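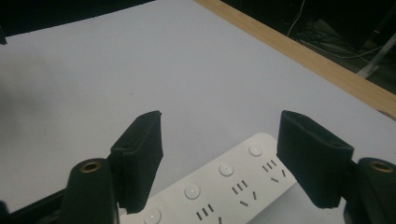

According to Sheyla Ospina, the word "automation" was never used on the floor at Kerkberg until the work had already been rearranged around it. Ospina spent 11 years on the returns benches there, and her remark is often repeated in accounts of the site, partly for the reason that the company's own account says the opposite.

Bench automation at Kerkberg refers to the gradual transfer of handling tasks in the Kerkberg returns and refurbishing shop from human workers to robot arms, and to the changes in staffing, pay and daily routine that came with it. The shop takes back small electrical goods from retailers, mostly power strips, extension leads, chargers and desk lamps, and sorts them into stock that can be sold again, stock for repair, and scrap.

Background

Before the program, the shop employed 46 people on the benches. Each worker unpacked an item, looked it over, pressed every switch, tested the outlets and placed the item in a bin. The job was repetitive but not simple. A power strip with individual switches, for example, has to be turned over, held flat, and checked button by button, and a button that sticks feels different from one that is merely stiff. Workers learned this by touch and passed it on by talking to the person at the next bench.

Kerkberg signed an agreement with Hernow, a supplier of handling systems, to automate the picking and placing of goods. Hernow's method depends on demonstration. A worker carries out the task with a hand-held gripper, a two-fingered tool with a camera attached, and the recordings are used to train the arms. The first stage called for 3000 demonstrations of picking up, turning and setting down power strips.

The demonstration period

Recording began in September with 4 workers taken off the benches. Management described the posting as a promotion. It carried a new title, "process trainer," but the same hourly rate, and the bench targets for everyone left behind were not lowered to match the smaller crew.

Opinions differ on what the trainers were doing. Boris Brabec, the shift manager at the time, called it "teaching," and said the trainers' knowledge was being preserved. Several of the trainers saw it otherwise. The gripper has no fingertips, they pointed out, so the part of the job they were best at could not be shown with it. What got recorded was the carrying. Leire Aranda, one of the four, later wrote that she had been asked to slow down and to stop correcting small slips in mid-motion, and that by the end she was working in a way she would have told a new hire to avoid.

The tool also changed the body's share of the work. Trainers reported sore wrists and forearms from squeezing the handle for a full shift. Kerkberg answered with a ten-minute break each hour, which was later folded into the existing lunch period.

Effects on staff

The arms took over unpacking and placing on two lines. Testing remained with people, who now stood at the end of the line and received one item after another at a pace they did not set. Kerkberg has said that no one was dismissed as a result of the program. The statement is accurate as far as it goes - workers who left were not replaced, and agency staff, who did not appear in the headcount, were simply not called back.

A new task also appeared, known in the shop as "minding." The minder clears dropped goods, untangles cords and restarts an arm when it stops. Minding does not appear in Hernow's sales material, where the lines are described as running unattended. Denise Sugden, who kept a notebook of stoppages on the late shift, found that cords caused more of them than all other faults together. Her notes were not used in the official review.

Claims and criticism

Hernow and Kerkberg both describe the program as a success, citing output per paid hour. Critics note that the figure leaves out the hours spent recording, as well as minding, which is booked under maintenance. No figures from before the program have been released in a form that would allow a comparison.

Iddrisu Gbeho, in a study covering Kerkberg and the similar Sotelo plant, argued that the machines mattered less than the bargaining around them. At Sotelo, workers agreed in advance on pay for demonstrations and on who could use the recordings afterward. At Kerkberg there was no such agreement, and it remains unclear whether recordings made there were used to set up the lines at Ano, a sister site.

See also

Piece rates
Returns handling
Sotelo demonstration agreement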